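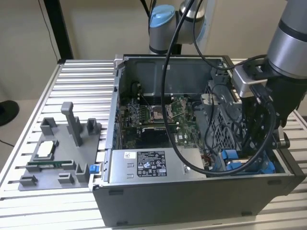
brewster_k
Pull the supply first. You will not get a decent angle on the 24-pin or on anything near the drive cage with that box sitting along the edge of the case. On the Dell towers I have worked on, it comes out without touching the board screws.

Posted May 5, 2025

tallow63
Thread starter
OK, supply first. For anyone coming in from the general section, the short version. I have a Dell tower to strip and sort for parts. Board stays if it tests good, drives get wiped or drilled, chassis goes to metal. Side panel is off and it is lying flat on the slotted aluminum table. What I want is an order of operations that doesn't have me flipping the case over several times.

My current order:
Drives
Cards
Memory
Supply
Cooler and CPU
Board
Cage

Bevan Rewi
Mostly fine. I would move the supply up to second, right after the drives. The harness runs across everything else and you will be reaching under it for the rest of the job.

Leave the CPU in the socket unless you are selling it separately. A bare socket with the lever up is how boards get bent pins.

tallow63
Thread starter
CPU is going separately. I have a buyer for it.

Bevan Rewi
Then close the lever again and put a cover on the socket the same minute. Findton sells the plastic caps in bags of 40. Generic ones fit well enough if you match the socket type.

orrin_dale
I disagree on taking the supply out early. If you are testing the board at all, test it in the case with the supply it came with, before you disconnect anything. Plenty of Dell supplies and boards don't use a standard ATX pinout, so once it is apart you are hunting for an adapter to find out whether the board even posts.

Test first. Then strip.

brewster_k
He said "if it tests good." I read that as already on the list.

orrin_dale
It isn't on the list he posted.

tallow63
Thread starter
It was not on the list. Added at the top. Memory stays in for the test, drives come out.

hexkey_north
Two notes on the blue plastic.

Everything blue on these is a touch point. Latches at the drive bays, release on the lip of the case. You should not need a driver for any of it. If you find yourself prying, stop and look for the other half of the latch.

The plastic gets brittle. I have 334 of those latches in a bin and I would say the ones from machines that sat near a window are all junk. Squeeze, don't bend.

fennimore
Why does anyone keep 334 drive latches?

hexkey_north
They sell. People lose them, and a bay without a latch rattles.

marl_and_co
Different question on the surface. I use a Briler mat on a plain bench. Does working directly on bare extrusion bother anyone? Small screws go straight down the grooves.

tallow63
Thread starter
They do. I keep a magnetic dish clamped at one end and nothing loose goes on the table itself. The reason I like the slots is that I can bolt a stop against the chassis with a T-nut, so it doesn't walk when I lean on a tight screw.

orrin_dale
Bare aluminum is also a conductor. Fine for a case. Don't set a board down on it, powered or not. Solder points on the back will sit right on the rails, and if there is a coin cell installed you have a live circuit across them. Put the mat down before the board comes out.

marl_and_co
That was my concern, yes.

tallow63
Thread starter
Board goes straight into an antistatic bag and then a tray. I have a stack of Olley trays for that. Will add a mat anyway.

Bevan Rewi
On the cage. Some are riveted, some slide out after one screw and a tab. Look before you drill. The perforated steel has sharp edges where it was sheared and it will open up a knuckle. Gloves for that step and no other, you can't feel small connectors through them.

fennimore
I have never seen a reason to take the cage out if the chassis is going to scrap. Steel is steel. You are adding ten minutes for nothing.

Bevan Rewi
If the yard takes it whole, agreed. Ours wants plastic off, and half the plastic is behind the cage.

fennimore
Mine doesn't care. Ask your yard.

tallow63
Thread starter
Called. They take it with plastic on at a lower grade. The difference on one case isn't worth the time, so the cage stays. If I get the batch from Bastos in June I will look at it again.

brewster_k
How do you log them? I photograph the supply label before pulling it and file by the tag number. It saves arguing later about what wattage came out of what.

tallow63
Thread starter
Spreadsheet, one row per machine. This is row 517. Supply label gets typed in by hand, but a photo would be faster.

orrin_dale
Post back on whether the board comes up. And don't open the supply.

tallow63
Thread starter
Not planning to. Supplies go out sealed. Revised order: test, drives, supply, cards, memory, CPU, cap on socket, mat down, board out.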